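Visit to the Mekero lab, Prirkia

I went up to Prirkia in July for the open afternoon at Mekero, the group that has been working on cloth folding. I write up these visits mainly for the people at our own shop who could not come, so this is what I noted down, in the order I got it.

Getting there: the building is behind the Keskinen warehouse and the sign is small. Parking is in the rear lot. Registration opened at 1 p.m. and the first talk started late. Coffee was in the hall, along with a poster on an older project called Demeo, which was a bin-picking system and is now finished.

The talk was given by Deirdre Lenihan, who runs the folding work. Her subject was whether a policy trained only on demonstrations made with hand-held grippers can fold a shirt on a robot that was never used to collect any of the data. In the older method an operator drives the robot arms remotely and every demonstration is recorded on the robot itself. It is slow, and each session ties up the robot. With hand-held grippers a person stands at a table and does the job with the same kind of fingers the robot has.

The result she presented was from 195 demonstrations of one task: take a T-shirt lying flat, fold it, put it in a basket. The policy was then run on a two-arm robot in the next building. It finished 47 trials without anyone stepping in. She did not put the failures on the slide, but she went through them when somebody asked. Most were at the second fold, where the gripper picked up one layer of fabric when it needed both. A few were at the start, when the shirt was turned farther than in any of the demonstrations.

That last point took up most of the discussion. In the first round of collection the shirts were laid out very neatly, square to the table, and the policy did poorly on anything else. For the second round people were told to put the shirt down without straightening it. Lenihan said this changed the result more than anything they did to the network, and that she would have saved two months by starting that way. I would have liked to see the two rounds plotted side by side. She said the comparison will be in the write-up.

After the talk we went through to the collection room in small groups. It is carpeted and kept fairly dark, with curtains. We were asked to stay back from the cables. Each group got a few minutes at the table and could ask whatever they wanted.
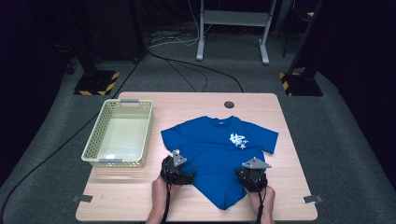
Does the person holding the grippers have to be skilled at folding?

Lenihan's answer was that ordinary folding is good enough, but it has to be steady. New people get a practice period first, and those demonstrations are thrown out. The common fault is moving too fast, at a speed the robot arms cannot follow, and the software flags those runs so they can be repeated.

I asked about other garments. They have tried towels, which were easy, and long-sleeved shirts, which were not. Pants are next. There is no plan yet for anything with buttons.

On cost she would only say that the grippers are cheap compared with an arm and that they break at the fingers first. Spare fingers are made in-house.

We did not get to see the robot run, as the other building was closed to visitors. I was told a recording would be sent to everyone on the sign-in sheet. It has not come yet. I have written to ask, and will pass it along when I get it.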